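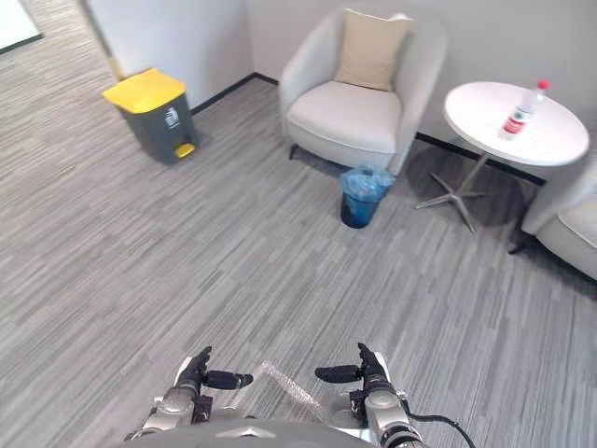 Kumsa House Lounge and Entry Refit
Progress report to the Bullomton Small Spaces Fund
Period covered: July
Grant amount: $2,000

1. Where we are

The entry and lounge work is mostly done. The carpet was cleaned in the first week and the walls were touched up after that. The furniture went back in once the paint had cured. Two items from the original plan are still open and are listed in section 5.

2. Lounge corner

The armchair stayed. We had planned to replace it, but the seat is sound and the cream upholstery cleaned up well enough, so that money moved to the shoe rack. The beige pillow came with it. The round side table is white and goes next to the chair. A pedal bin with a yellow lid now stands by the wall for recycling, and general trash goes in a small wastebasket with a bag liner. Before this, both kinds of trash ended up in one box by the door.

We did not buy the floor lamp. The Skaketti lamp in the application was out of stock for the whole period and the other models we looked at were over budget.

3. Shoe rack

The rack is the largest purchase under this grant. The frame is black steel with bolt holes along the uprights, so shelf heights can be changed later. The shelves are light wood. It was delivered by Dosutico in 2 cartons and took one afternoon to put together - longer than planned, as one bag of bolts was missing and had to be sent separately.

House slides are kept on it for visitors to change into. They come in light colors only, cream and white and pale gray. We ordered light colors so that dirt would show and they would get washed.
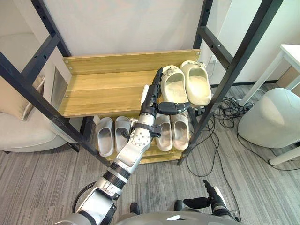

Shoe rack, upper and lower shelves, with cream slides above and light gray slides below.

Putting the slides back in pairs is the part that still needs work. People take them off in a hurry and a cream one gets left next to a gray one. We tried keeping each color on its own shelf. It held for a few days and then drifted. Sizes are marked on paper tags at the moment, and the tags fall off.
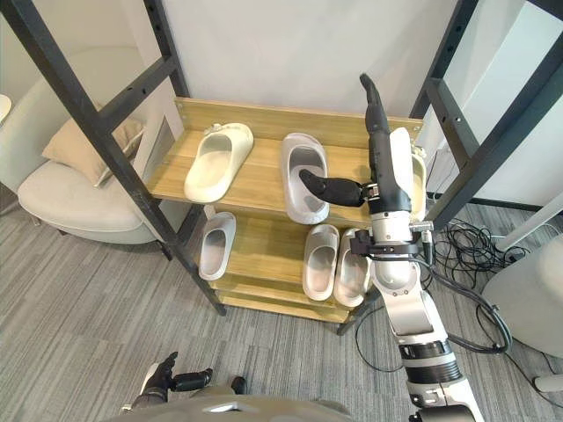 Feven Chala asked that the next version drop the color rule and sort by size only, with the small sizes on the lowest shelf where children can reach them. She also thinks the shelves should have printed labels along the front edge and that the paper tags should go. We plan to try this for 4 weeks and report on it next time.

4. Spending

The rack, slides, side table and bins are paid for. Paint and carpet cleaning came in under the estimate. The lamp money is unspent and we would like to move it to shelf labels and a few more pairs of slides in larger sizes. Please let us know if this needs a formal change request or if an email is enough.
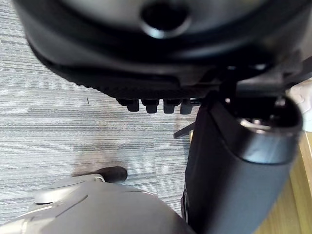
Black fittings and thin lever, close view.

5. Still open

Floor lamp: on hold until we hear back on the change above.
Shelf labels: quote requested, not yet received.

The next report will follow in 6 weeks. Receipts are in the shared folder under Kumsa, sorted by supplier.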